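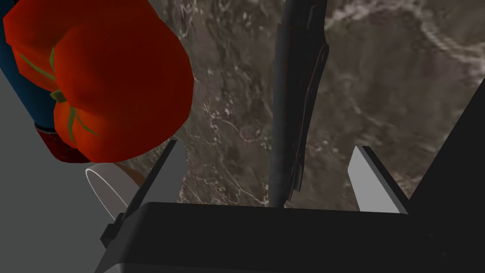
Aslak Isaksson
Shore Programs Coordinator, Edness Coastal Passages

How to go ashore by tender at a small port

Several of the harbours on our northern route have no berth deep enough for the ship. At these ports the vessel anchors and passengers travel to the landing in tenders. The steps set out in this guide apply at every anchorage, including Toma, unless the daily program states otherwise.

Before you leave your cabin

Check the daily program for the time of the first tender and, more importantly, the last one back. Ship's time and local time are not always the same. Keep your watch on ship's time for the whole day.

Carry your cruise card, government photo identification, a waterproof layer and any medication you will need before evening. Many stalls and cafés near the landing do not take cards, so bring small bills. A total of 50 dollars is enough for lunch and a local bus fare. Leave fresh fruit, meat and plants on board.

Collecting a tender ticket

1. Go to the lounge on deck 5 once the announcement has been made. Everyone in your party must be present.
2. Take one numbered ticket per person and remain in the lounge until your number is called.
3. Proceed to the gangway by the forward stairs. The elevators are reserved at this time for passengers with limited mobility.
4. Have your card scanned before you step onto the platform.

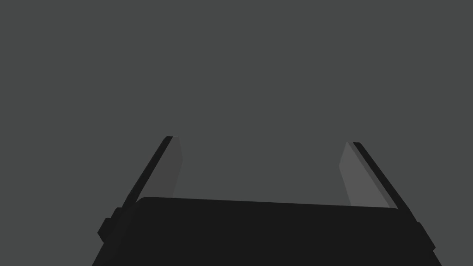

Gripper against a plain grey background.

Boarding and landing

Each tender carries up to 100 passengers. Keep both hands free and let the crew member take your forearm. Do not jump, and do not step across until you are told to do so. Sit down at once and move along the bench. In a swell, boarding may be stopped for a short time - please stay where you are until it resumes.

At Toma the landing is 500 metres from the main street, along a gravel path with no shade. Wheelchairs can be taken ashore there only at high water. Please speak to the shore desk the evening before if this affects you.

Returning to the ship

Join the line at the landing no later than 30 minutes before the last tender. No ticket is needed for the return trip. Bags are screened on board.

Tender times for June sailings are posted at the shore desk on the day of embarkation.

Page last reviewed: 2021-05-25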